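Lists > Ninden handheld grippers > Faults and safety

October, 16:20
By Imtiaz Wanigasekara

Hello all,

I answer to Delia's message, which I quote here for those who joined later:

> Delia Toledo wrote:
> Our left unit sometimes does not open again after a full close. The
> operator releases the trigger and the fingers stay together. It was
> 4 times in 126 recordings, always the left one. Last time Maribel
> had the side of her finger between the pads. She has only a red
> mark, but I do not like it. Did anybody see the same? We are on
> the Bakos firmware, with the old springs.

Delia, yes, we have seen the same in Redemholm, and I am glad that Maribel is well. With us it happened 11 times before we stopped using the unit. First we suspected the motor, and Naveed Zaidi changed it, but the fault came back on the same afternoon.

After this I opened the shell. The return spring was fine. The problem was the small guide behind the finger pads: one side had a burr, and when the fingers close completely the slider climbs on it and stays there. If you close only until the pads touch lightly, it never happens. This explains why we could not repeat it on the bench — we were too gentle.
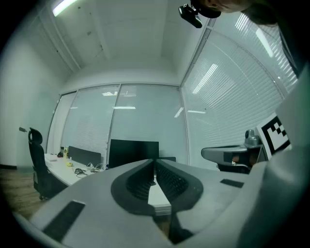 The ribbed pads and the notch between them, with a second gripper at the right.

I removed the burr with a fine file and cleaned out the dust with a dry brush. Please do not put grease there, it collects dirt and makes everything slower. Then I did over 20 full closes with strong pressure and the fingers opened every time. It is a small test, so I would not call the matter closed.

Until Biltdale replies about the part, we follow these rules:

- No fingers between the pads while the unit has power, also not for wiping them.
- If it stays closed, switch off first, then open it by hand.
- Write down the unit and the time, even if it opens by itself after a moment.

Tariq, you asked me last month if the right units have the same guide. They have it, but mirrored, and in ours the burr is missing. Could you check yours and write to the list?

Kind regards,
Imtiaz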